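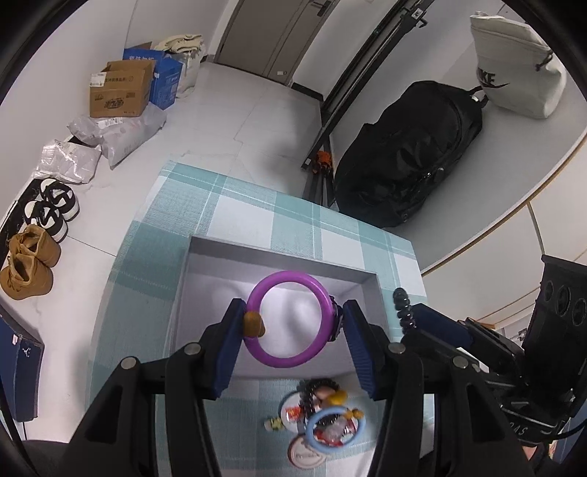 Granstead, April

To: Treloar catalog list
Subject: Re: Duplicate records after the Pernura import

Replying inline. The quoted text is trimmed to the parts I can answer.

> After the import we have 2,901 item records with a blank
> location field. The old system had a location for all of
> them. Is it safe to rerun the import over the top?

No. A rerun matches on the accession number as a string, and the old export padded those numbers with leading zeros. Pernura strips the zeros on the way in, so the second pass finds no match and creates a new record each time. That is where your duplicates came from. Running it a third time will give you three of everything.

The locations are still in the export. They went into the note field when the column header had a trailing space in it. Check one record by hand before doing anything else. If the note begins with "LOC:" you have the same fault we had at Granstead.

What worked for us:

Take a backup and restore it to the test copy. Do not work on live.

On the test copy, delete every record with a creation stamp later than the first import. Filter on creation, as the modified stamp changes whenever the nightly index job touches a record.

Export internal ID and note only. Split the note at the first semicolon. The left part is the location, the right part is whatever the note used to say.

Load the result as an update keyed on internal ID. Leave the accession number out of the file completely.

Our load stopped at row 90 with a length error. One location string had a line break inside it. Strip line breaks first and it goes through.
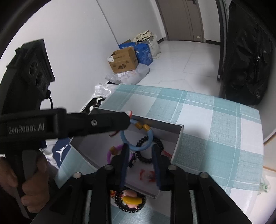
Handling table, grey box open.

> Also, Bondimcombe says loan boxes should be cataloged as
> one record with a contents list. We have always given each
> object its own record. Which is right?

Either will load. The single record is quicker to issue and return, but the contents list is plain text, so you can't report on one object or mark it missing. We use a parent record for the box and child records for the objects, limited to 2 levels. Pernura will accept a third level and then leave it out of search results. I reported that against version 3 and the ticket is still open.

If you convert later, create the parents first and load the children in a separate file. Putting both in one file depends on row order, and the sort option on the import screen is on by default.

> Does the location carry down from the box to the objects?

On display, yes. In the data, no. The child field stays blank, so a blank count taken after conversion will include every child. Exclude records with a parent ID before you compare totals.

I can post the split script if it would help. It expects UTF-8 and has no error handling.

--
Collections data, Granstead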